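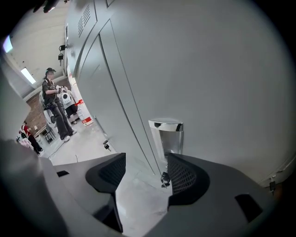

Arnar Vídalín insiste en que una taquilla se reconoce por el oído: el golpe seco de la puerta, el eco corto, y ya está uno otra vez con catorce años y el bocadillo aplastado debajo de los libros. Me lo escribió en una carta larguísima, después de leer que yo preparaba unas páginas sobre los sitios donde guardamos las cosas cuando no estamos en casa, y desde entonces no he podido entrar en un vestuario sin quedarme escuchando como una tonta.

Porque la taquilla es un mueble raro, reconózcanlo. La usamos a diario durante años y luego la entregamos vacía, como si nada, a alguien que no conoceremos. En la piscina de Ballis, donde aprendí a nadar (mal, pero aprendí), había 300, y cada familia tenía sus manías. Mi madre quería siempre una de abajo, por la bolsa grande; mi tía, la 90, por una cuestión de suerte que jamás quiso explicarnos. La llave iba en una goma que dejaba marca en el tobillo, y perderla era una tragedia que se anunciaba por megafonía.

En los talleres textiles Clultero, que cerraron cuando yo ya trabajaba, las taquillas eran casi un barrio. Dentro de la puerta se pegaban estampas, calendarios, fotos de los niños - y alguna carta que no convenía llevar a casa. Las compañeras que ayunaban en Ramadán dejaban allí los dátiles para el final del turno de tarde, y siempre había de más, porque sabían que el resto íbamos a acercarnos a pedir. Yo todavía asocio el sabor del dátil con el olor del jabón de manos, y me parece una combinación estupenda.

Cuando vaciaron la nave aparecieron zapatos, paraguas, una radio envuelta en una toalla y un cuaderno de recetas sin nombre. El cuaderno lo tengo yo. Nadie lo reclamó, aunque puse un aviso en la panadería y lo dejé hasta que el papel se volvió amarillo. De vez en cuando hago el bizcocho de la página cuatro, que lleva anís y sale siempre un poco torcido. 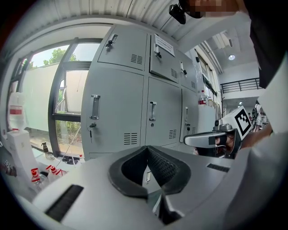

## Lo que se queda dentro

Arnar guarda aún el candado de su instituto, sin la combinación. Lo tiene en la cocina, colgado de un clavo junto a los paños, y cada mayo prueba unos cuantos números mientras se hace el café. Le pregunté si no sería más fácil llevarlo a un cerrajero y me contestó, algo ofendido, que para eso ya lo habría tirado. Este año empezó por el 474.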